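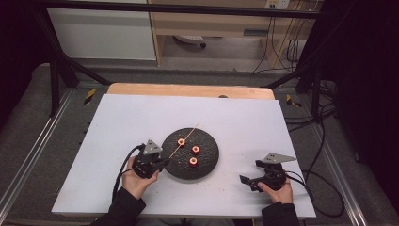 Three red-orange rings on the black disc, with the stick laid across

Home | News | What's On | Clubs | Contact

Ring game finds a home in Wakalthorpe
10/12/2023

I'd never heard of stick-and-ring until Njål Midtbø talked me into coming along to the Gedum Rooms, and now I'm a bit hooked! You get a rough black disc, a thin wooden stick and a few little rings with a hole through the middle, and the idea is to move every ring off the disc without knocking its neighbours – much harder than it sounds.

Njål plays on a white board laid over the table, so the rings show up nicely. My best go was 157 seconds (his was a lot quicker, and he did mention it). Roald Nyberg is putting together a proper league for January, with pairs as well as singles, and beginners are very welcome. Entry is £2 and that includes tea. Bring your glasses if you need them – I wished I had.

Related stories
Rocha Lane crossing reopens
Mermont Players announce spring show
Library book sale raises £2,000

We use cookies to improve your visit. Accept | Manage settings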